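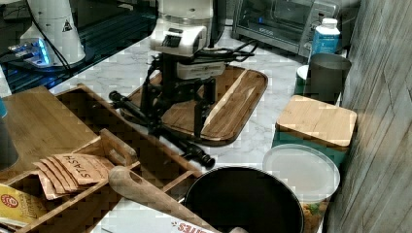

Photo: Lilla Takács

Flooded households in Tengate now have until the end of April to claim the £300 drying-out grant, the town council has confirmed, after the original closing date passed with most of the money still sitting in the account and a good number of claimants still looking for page nine of the form.

The form runs to 16 pages. Page nine was missing from the version handed out at the library, although the questions on page ten refer to it throughout. Anyone who sent in the short version will be treated as having sent in the whole thing and does not need to apply again, which the council describes as "a simplification".

The grant is open to homes in Lower Tengate, Mill Lane and the odd-numbered side of Flernard Road, where the river came in through the front doors in the early hours and left, in most cases, through the back. The even-numbered side was left out at first on the grounds that it is uphill. It is uphill by the depth of a kerb, and several people who live there had brought photographs of their stairs. They have been let in as well.

"We've looked at the map again," said Bernadette Kavanagh, who speaks for the council on flood matters. "The map was drawn before the new drains went in. We accept that water doesn't read it."

Renters can apply as well as owners. Proof of address can be a bill, a bank letter or a tenancy agreement, and for those whose papers went down the road with everything else, a signed note from a neighbour will do. The neighbour must not also be applying. On Mill Lane, where every house was flooded, this has led to some long walks in search of a dry person with a pen.

Drying machines are still on loan from the Kurek building on Station Approach, where the help desk has been since it moved out of the sports hall so that badminton could resume. The machines come from a hire firm, Rirnex, and go out for three weeks at a time. Borrowers are asked to bring back the hose as well. There is a waiting list for machines and a rather longer one for hoses.

Emiliano Campos, who has lived on Mill Lane since he came to the town to work at the bakery, has had one humming in his hall for so long that he has started wishing it goodnight. His claim went in before the first closing date and came back with a letter asking whether the flood had been "planned or unplanned".

"I put unplanned," he said. "Then I worried that was the wrong answer."

The council said the question belonged to another form, to do with street parties, and that it has been taken out.
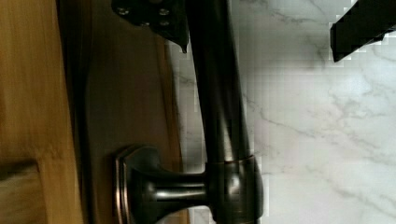
Sandbags: please stop

The other news from the help desk is that Tengate has enough sandbags. It has nearly 2000 of them, stacked in the car park behind the fire station, most of them delivered after the water had gone down. Neighbouring towns had been asked to send what they could spare and were, it seems, delighted to get the space back in their depots.

Howard Pickering, who runs the highways yard, would be glad to see them go. Residents can take as many as they like, between 8am and 4pm, provided they bring their own transport and do not leave them on the pavement once they have thought better of it. Bags that were used in the flood should not be put in household bins or emptied on to flower beds. River water carries all sorts, and some of it came by way of the sewage works. Used bags can be left at the yard gate, on the side marked "dirty". The side marked "clean" is already full.

Clothes are no longer being taken either. The help desk is still short of working kettles, single mattresses in their wrapping, extension leads and paint in colours that a person might choose. Anyone with a fridge to give is asked to ring first. The last one arrived unannounced and contained a trifle.
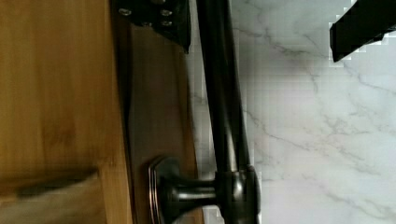 Dark bronze tap beside honey-brown wood.

Niamh Ó Dubhghaill, who looks after the desk in the afternoons, said the thing most people come in for now is a chat and a hand with the insurers. Two advisers from the county will be there each morning until the grant closes, and will sit with anybody who wants their letters read through. Tea is provided. Biscuits were provided until last week.

She would like people to come sooner if they can. A claim takes half an hour to fill in with help, and there was a queue out of the door on the last afternoon before the old deadline, in the rain, which did not improve the mood.

Money should reach bank accounts within three weeks of a claim being accepted. Those without a bank account can collect a cheque, though they will then need to find somewhere to cash it, the last branch in Tengate having closed the summer before last and reopened as a place that sells candles.

A public meeting on the state of the drains will be held in the Kurek building at 7pm towards the end of the month, with the date to be put up on the library door. The water company has been invited and has said it will send a statement. Questions can be handed in beforehand in writing, on a form, copies of which are at the desk. It is one page long, and the council says it has checked.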